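Upkeep notes for a two-armed household robot used on fabric work
Warnley workshop tips, revised Mar 20, 2022

These notes cover a legged unit with two arms, used for sofa and throw work in a furnished room. They assume the maker's own service schedule is being followed. Settings are for our unit. Copy the method and find your own numbers.

Start with the hands. Lint is the main cause of poor grip on knits. Power down, engage the stop, and go over each finger with a dry, stiff brush, working from the palm out. Follow with a barely damp cloth on the pads only. No solvent, no silicone spray. Check each finger joint by hand for grit. If a joint clicks, take the hand off and clean it on the bench.

Pads on the gripper wear at the leading corner first. Run a fingernail across the corner. If it catches on anything, replace the pad. A rough pad will pull a loop out of a throw in one pass, and a pulled loop then snags on everything else. We log pad changes by cycle count. The last pair was changed at 1,544 cycles, with the left one still usable.

Closing force for fabric is a separate preset from the one for cups and boxes. Ours is stored as 286 in controller units. Test a new value on an old bath towel before you go near upholstery. The towel should lift without slipping and show no crease mark from the fingers when let go.

Cables. With power off, move the arm slowly through its full reach and watch the cable at the wrist. It needs slack at the far end of travel and must not fall into a joint on the way back. Retie with hook-and-loop strap. Zip ties cut into the jacket. We bought a spool of Sosden strap and have used it on every arm since.

Clamp screws at the wrist get a paint mark across head and body. A broken line means the screw has moved. Wipe it, torque it again, and draw a new line in a different color.

Feet. Vacuum the floor before a session and wipe the soles after. Grit under a sole shows up as a small sway when the arms are extended, and people waste hours retuning balance over it.

Camera. Lens cloth only. Recheck the head-to-hand calibration after any hand removal. The Kushwaha board we use lies flat on the seat cushion for this, with the room lights at the level you will work in. Patterned carpet confuses a check done on the floor. Reject the result if the two runs disagree by more than 2 mm.

Position. Stand the unit square to the seat front, then bring the feet in until the wrist reaches the backrest with the elbow still bent. Keep small furniture out of the turning path.

Cloth on the seat, gripper at its lower right edge; loveseat and round table from farther back.

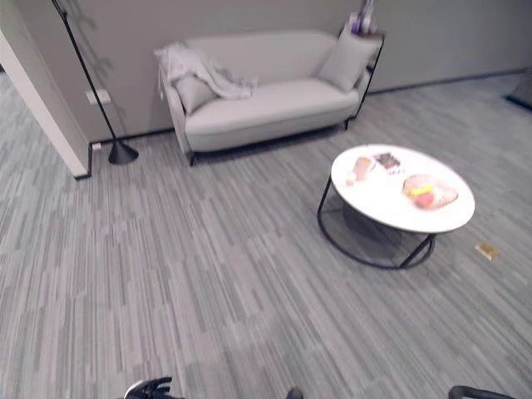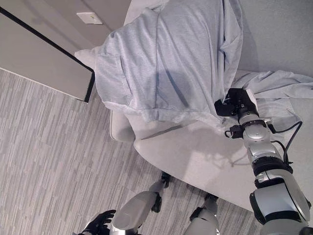
Batteries come off the unit at the end of the day and charge on a hard surface. Ours go on at 69 percent if there is no session planned the next day, and to full if there is. Do not leave a pack in the unit over a weekend.

Spares worth holding: one set of pads per hand, wrist clamp screws, strap, and a complete left hand if the budget allows. Lonmont quoted us until July for the last one, so order before the old hand fails. Keep the stop button on a lanyard and test it first thing, before the arms are enabled.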